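Keeping cereal crunchy through a humid summer

giltport_gal
Switched all our cereal to tall clear boxes with lids in June and I'm so happy with it! Still crisp after 12 days – the bag never managed that.

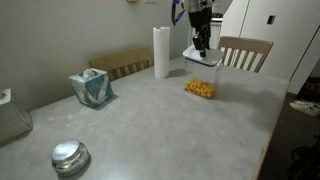
Feltow
Nice, but I'd stick with the bag and a good clip. Boxes let in air every time you open them.

giltport_gal
So do bags! Try one box before you decide.

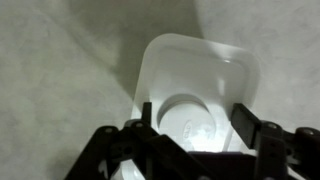
White container, from above

bai224
With Feltow on this one. A clip costs next to nothing, and I love a cheap fix.
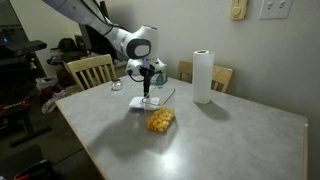 Mine go on the top shelf, well away from the kettle.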